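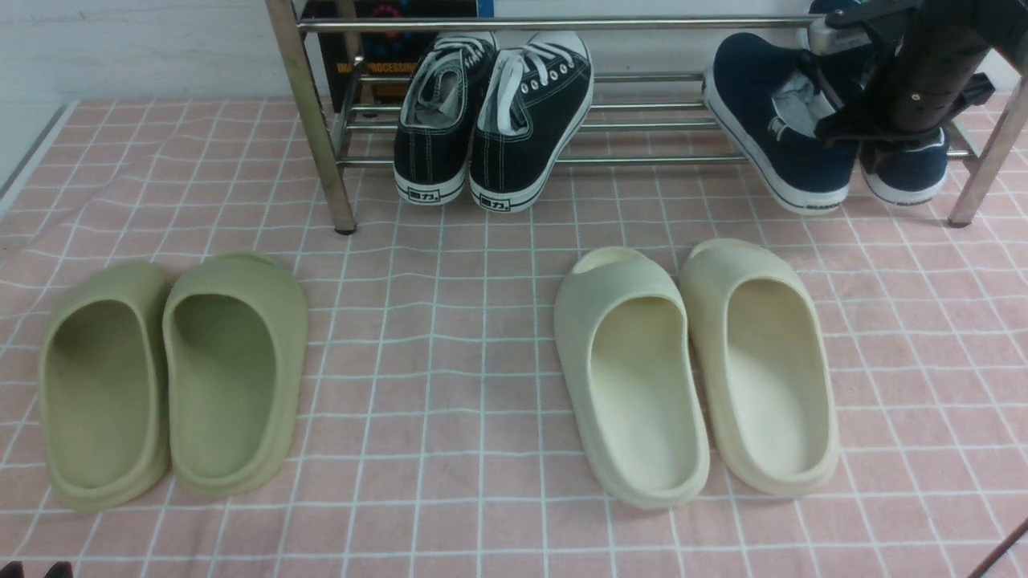 **Tema 4. Derecho disciplinario deportivo: alineación indebida y retirada de equipos**

Apuntes de clase, revisados en julio. Sustituyen a los del curso pasado, que citaban un reglamento ya derogado (gracias a Leidy Bermúdez por avisar, y por hacerlo delante de todo el grupo).

## 1. Dos infracciones que se confunden

- **Alineación indebida**: juega quien no podía jugar. Da igual que lo hiciera fatal.
- **Retirada**: el equipo abandona una competición ya empezada. Lo de «nos fuimos en señal de protesta» sigue siendo retirada, con mejor prosa.

La incomparecencia va aparte, en el tema 5.

## 2. Caso práctico: Cabrera contra Tromov

Torneo regional de clubes. En el minuto 70, el Cabrera da entrada a una jugadora sancionada con 2 partidos, de los que solo ha cumplido uno. Gana el encuentro. El Tromov reclama esa misma noche, y el delegado del Cabrera alega que la notificación llegó a la carpeta de correo no deseado.

El órgano disciplinario da el partido por perdido al Cabrera e impone una multa de 2,000 pesos. El club recurre - por los 2,000 pesos, no por el partido - y la multa sube a 2,509 al sumarse las costas.

Para discutir:

1. ¿Cuándo se entiende notificada una sanción enviada por correo electrónico?
2. ¿Puede el órgano de apelación empeorar la situación de quien recurre? ¿Son las costas un empeoramiento?
3. ¿Cambiaría algo si el Tromov hubiera conocido la sanción antes del partido y se la hubiera callado?

## 3. Fuerza mayor

Hecho imprevisible o inevitable, ajeno al club. Un derrumbe en la carretera suele bastar. Que el autobús de la empresa Prekness saliera sin gasolina, no.

## 4. Entrega

Comentario del caso, a las 16 h, en la plataforma Dremix. Las dudas, a Dayana Flores, que contesta antes que yo y mejor.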